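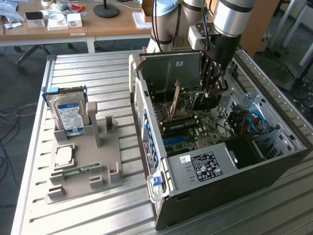 ## Hard drive out of an old office tower: do the blue rails stay on?

I'm stripping down an old desktop tower, the heavy office kind with blue plastic latches on everything. Side panel is off, case is lying flat, and the drive has blue rails attached to it. I want to put it in a different case, a Pandard, which has no rails and no blue anything. Do I pull the rails off or will I regret it? Also, is it worth taking the memory while I'm in there? My cousin says all old RAM is worth money. My cousin also has 8 dead printers.

Posted by **riltley_basement**, May 5, 2021

---

**Bülent Şimşekoğlu**

Take them off, but keep them with the old case. Rails like that are made for one family of cases and fit nothing else on earth. On most of them you flex one end outward until the little pegs come out of the screw holes in the drive. Go slowly, old plastic likes to snap – I have a jar of halves.

For the new case you want 6-32 screws, the coarse ones. The finer M3 screws are for optical drives and will go in just far enough to fool you.

Before any of this: unplug the tower, hold the power button in for a few seconds, and touch bare metal on the chassis. Leave the case flat while you work. Pull the data cable by its connector and not by the wire. If there's a tall card in the way, take its bracket loose first and lift the card straight up. Don't try to reach around it, you'll scrape your knuckles and then bend something.

As for the memory, read the label on the stick. If it's DDR2 or older, your cousin is wrong. I sold a whole box in September and it paid for the box.

---

**dreka_parts**

leave the rails on and use tape. mine has been taped in for 700 days no problem

---

**Ağca Fan Club**

Please don't tape a spinning hard drive. They hum, and tape gives up in a warm case.

One thing to add to Bülent's list: copy your files off before you move it. I once carried a drive up to the attic "just for a minute" with 3,587 photos on it and no copy anywhere. Most of them were of one dog, but still. A cheap USB dock works fine as long as it has its own power plug, as a 3.5-inch drive needs more than the USB port will give it.

Stand the drive somewhere it can't tip over while you hunt for screws. You will be hunting for screws.

---

**riltley_basement**

Rails are off, one peg lost, the rest in an envelope. The memory is DDR2. I have informed my cousin and he would like it anyway.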